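Informe de avance, abril. Programa de lectura y apoyo escolar, barrio Ornance
Para: Fundación Hokstead

Resumen rápido porque el cierre es el miércoles. Vamos bien en asistencia, regular en compras, mal en transporte.

Asistencia. 378 préstamos de libros en el trimestre, bastante más que en el anterior. Grupos de tarde funcionando, 25 niños inscritos en primaria. El de secundaria sigue flojo, vienen a hacer tareas y se van. Probamos cambiar el horario a las 16, mejoró algo.
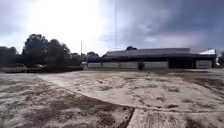
Compras. Llegaron los diccionarios y las novelas juveniles. Faltan 4 cajas del pedido a Picard, reclamadas dos veces, sin respuesta todavia. Si no aparecen pedimos reembolso y compramos en otro lado, pero necesitaríamos que nos autoricen el cambio de proveedor por escrito. Los estantes, pagados y armados.

Talleres. Escritura: terminado, cuadernillo en imprenta. Cuentos en voz alta para los más chicos: continúa, con lista de espera. El de historietas se corrió un mes, la tallerista consiguió otro trabajo y hubo que buscar reemplazo.

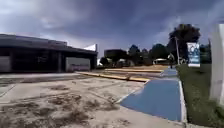
Transporte. El convenio con Banham venció y no lo renovaron al mismo precio. Por ahora las familias se organizan entre ellas, no es solución. Pedimos pasar a este rubro lo que sobró de papelería. Es poco pero cubre hasta fin de curso.

Gastos. Planilla adjunta. Ojo, la factura de imprenta figura en el mes equivocado, la corregimos en el próximo envío. El resto cuadra con lo aprobdo.

Pendiente de ustedes: autorización de proveedor, respuesta por transporte, y confirmar si el informe final va con el formato nuevo o el viejo.

Pendiente nuestro: encuesta a familias (a medio cargar), inventario de libros perdidos, fichas de lectura de secundaria. Lo mandamos todo junto con la planilla corregida.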